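Recording the bedroom pickup task

Load the bedroom and reset the robot to its home pose. Turn the head before you record, and check that the bed, the door and the open floor all load with their textures.
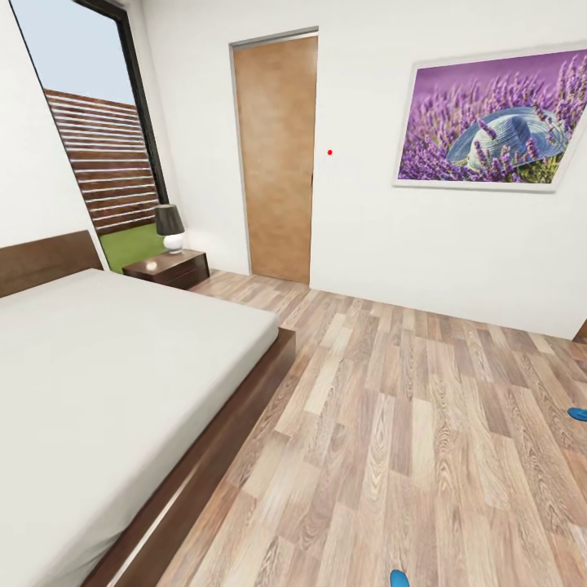 Page 2 of 5

Start the recording, then drive the base along the side of the bed. Grasp one flip-flop at a time and lift it clear of the planks before you move again. Keep the free gripper open.
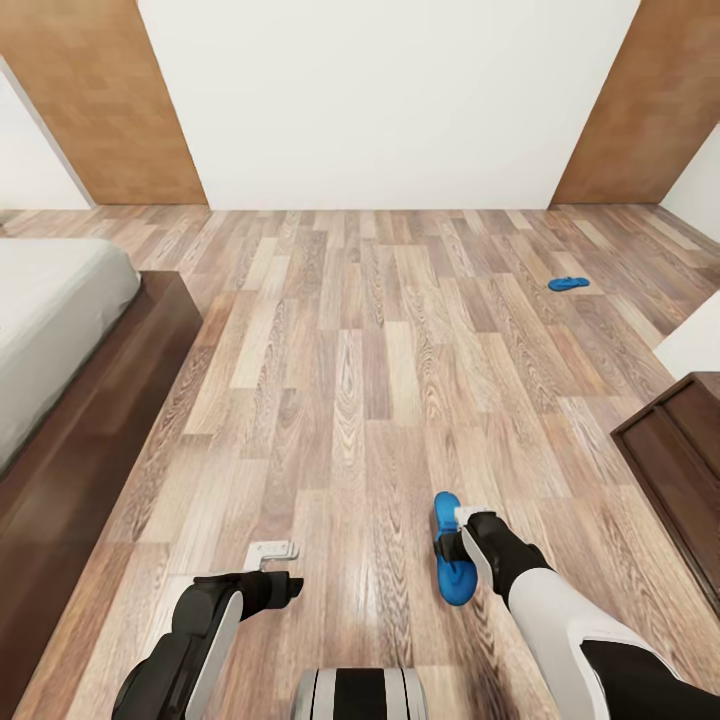

Save the episode under your own name and reset. Kekeli Acheampong's set for Carnport has 293 episodes, of which 269 passed review. Do 20 for practice first and delete them. After that, record 100 and send the folder to Triin Kütt.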